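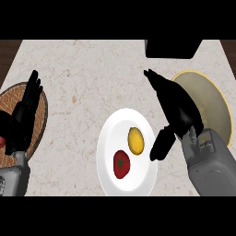
A lemon and a tomato on the practice plate in our simulated kitchen.

Search this site Search Go

About Us

Hi, and welcome to Femunetti! I'm the one who answers the emails, sweeps the floor and writes this page, so if it rambles a bit, you know who to blame. Femunetti is a small robotics school run out of a shared workshop on Palma Street. People come to us to build a pair of robot arms with hands on the ends, and then they spend a good long while teaching those arms to do ordinary kitchen stuff.

I started the place after building my first arm at home on the kitchen table (my family ate on the couch that whole September). It was a wobbly thing with a shoulder that drooped whenever the power supply got warm, and I loved it. What I didn't love was figuring out every cable and bracket alone. So I rented a corner of the old Grarurach building, put a card up at the hardware store, and waited to see if anybody would bite. They did! We now have 1160 square feet, two long benches, a drill press that's louder than it needs to be, and a coffee maker we've repaired more often than any of the robots.

The main build is called Nandus. It's a two-armed kit with gray housings and black hands, and you put it together over 16 evenings. There are 391 parts in the box, counting screws, and yes, you'll lose a few of them under the bench like everyone else. The full course costs $1350 and you take your Nandus home at the end, along with the files for printing spare finger parts.

We do a lot of our work in simulation before anything real moves. Our practice kitchen is a computer-rendered one with a marble counter, a plate, a bowl, a woven placemat and some produce. I picked fruit and vegetables for the early lessons partly because I like looking at them, and partly because a lemon is a great first object for a robot hand. It's got an awkward shape, it's small next to those big fingers, and if your wrist angle is off you find out fast. Each student can change the lesson, add things, take things away, and rerun it as many times as they like from a laptop at home. 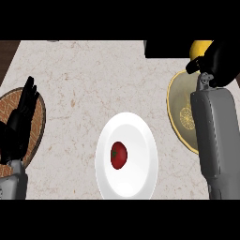 Do I need to know how to program before I sign up?
Most people start with none at all, and we teach the little bit of Python you'll need during the first three evenings.

If you already have a half-finished arm in the garage, bring it in! Wednesday nights are open bench, and I'm always happy to poke at somebody else's wiring. You can use the soldering stations and the printers, and there's shelf space for projects that are too big to haul back and forth. Please label your boxes, though (the shelf over the sink is full of mystery motors and I'd love to get it back).

New groups start whenever we have six people on the list. Send me a note with what you've built before, even if it's only a birdhouse, and which evenings you can make it.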